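Trellow adds gray pillow to Dalisay bedding line

28/06/2023. Home textiles maker Trellow is adding a velvety pillow to its Dalisay range, out in October. Rectangular, light gray, soft to the touch. Made to sit on plain white bedding or a quilted mattress.

"People kept asking for a gray," says Rosalinda Malabanan, head of product. "Not a cold one. Took us 5 tries with the dye house."

Fabric is a short pile with a faint mottle to it. Washing instructons are on the small white care label sewn into the pillow.

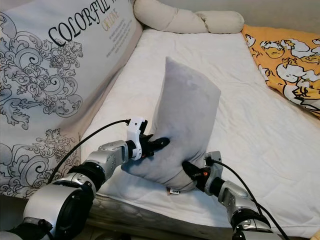 Where to buy

On sale at the Kurholm store and 37 partner shops, single or in packs of 2. Matching covers to follow, date to be confirmed. Samples availble for press now, supply limited so ask early.

Press contact: Jomar Soriano, Trellow press desk, ext. 246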